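How to Plan a Research Lab Visit for Your Student Group

A good lab visit can change how a group thinks about energy research, and setting one up is easier than most people expect! Start 2 months ahead if you can.

First, find the outreach office and write a short email. Say who you are, how many people are coming and what you study. "We'd love to see your carbon capture work" gets a much faster answer than "we'd like a tour."

Next, ask about access. Some sites need ID details for every visitor, and closed-toe shoes are a very common rule. Collect all of it in one shared sheet. Sawsan Moussa built ours for the Skerkico trip and we still use it. 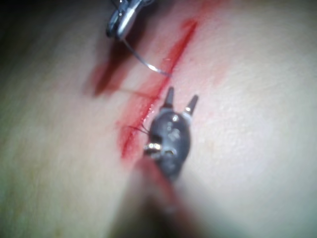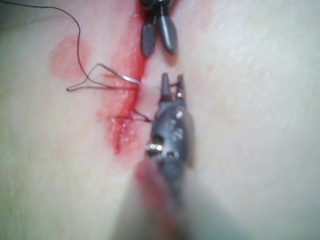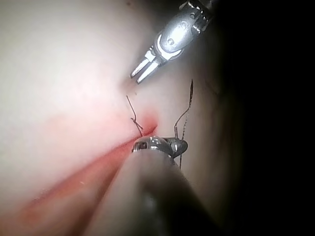

Close-up views of an incision.

Then plan the day itself. Groups of more than 12 should split up — it's hard to hear anything over the pumps and fans. Ask for 3 stops at most, with time left for questions at each one. People always have more than you think!

Have everyone read one short paper or fact sheet beforehand. Tin-yau Chu picks ours, and the talk on the ride over is half the fun.

Afterward, send a thank-you note within a couple of days and mention something specific you learned. Ask about summer openings in the same note. Many labs start filling those in January, so a fall visit is great timing.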